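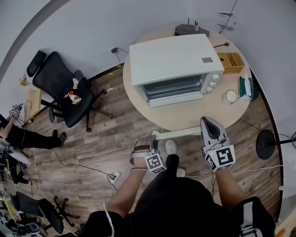 Products > Home handling > Dreltisix two-finger gripper set

Dreltisix gripper set, pair

Dreltisix is a pair of two-finger grippers sold by Grurnano for teams working on household chores. Each set comes with wrist straps, spare finger pads and a hard case. Price per pair: $971. Replacement pads are $2 each.

Can it do chores yet? Some of them. We keep a list of what customers can expect and change it when our own tests change.

Works most of the time: picking up cups and wrappers, pulling a tissue from a box, opening a toaster oven door by its handle.

Works sometimes: turning round oven knobs, putting small things back into a basket organizer. A slow approach helps.

Not ready: plugging into a power strip on the floor, sorting loose cables, anything with hot food. Cables are the hardest — they slide out of the pads and catch on table legs. Please don't buy the set for this.

Sabina Mikuš runs our chore tests. The last round was 555 attempts at kitchen and living room jobs, of which 289 were finished without help. Wiping and folding were left out and will be added in January.

Orders placed before noon on Tuesday ship the same week from Skestutstead. For bulk orders, write to Dalibor Jurčo in sales.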